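Loose leaf tea by post: your questions

The things people ask me most, with my answers. Updated in May.

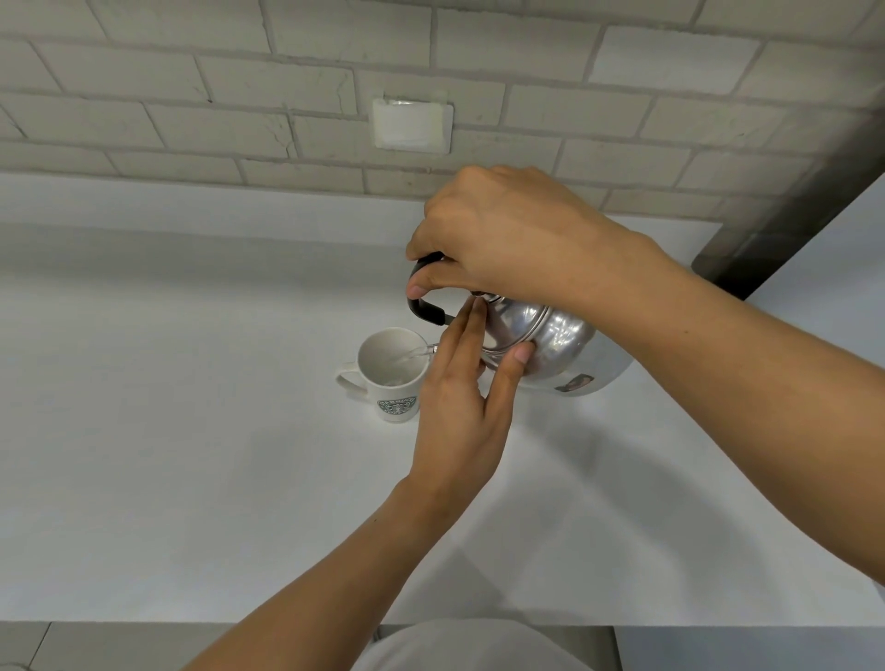
How did you get into selling tea?
By accident, really. I used to do the books for a garden centre in Dutemton, and the café there let me choose the teas because I kept moaning about the old ones. Then customers wanted to take some home, and I started filling paper bags for them at my desk. I still make mine the way I did then, straight into a mug, and I like a plain round kettle with a big looped handle you can get your whole hand over. Teapots are lovely but I break them.

Which tea should I start with?
If you drink ordinary builder's tea, go for the Nundon Breakfast. It's strong, it takes milk, and it won't frighten anybody. If you're after something lighter, the Rusura green is my favourite (I get through an embarrassing amount of it!) but please don't use boiling water on it or you'll write to me saying it's bitter.

How hot should the water be, then?
Boiling for black and herbal. For green, let the kettle sit with the lid off for a few minutes first. I don't own a thermometer and you don't need one either.

How much tea is in a bag?
100 grams. I make one mug from a heaped teaspoon, two if I've slept badly. The sample packets are 9 grams and cost 99p each, and you can mix them however you like.

Can I use the leaves twice?
The green and the oolong, yes, and I think the second cup of the oolong is the better one. With black tea you'll get something brown and sad.

What do I make it in if I haven't got a pot?
A mug and a basket strainer, the deep sort that hangs from the rim. Those little hinged balls on a chain are too tight and the leaves can't open out. I don't sell strainers, any kitchen shop will have them.

Does it go off?
Not in a way that'll hurt you, it just fades. Keep it shut, keep it dark, and keep it well away from the spice rack. I once had a whole caddy of Nundon that tasted of cumin.

Who packs the orders?
Me, mostly, and Johannes Hlongwane in the mornings. We sent out almost 1,000 parcels last year, so if your label has beautiful handwriting on it, that was him.

Where's the Bhuiyan smoked tea gone?
I'm waiting on the next lot, same as you. Send me your email and I'll let you know when it's in. I can't hold bags back for people any more, I tried it and got in a terrible muddle.

When do you post?
Orders in before 9 in the morning go out the same day. Anything later goes in the next day's sack.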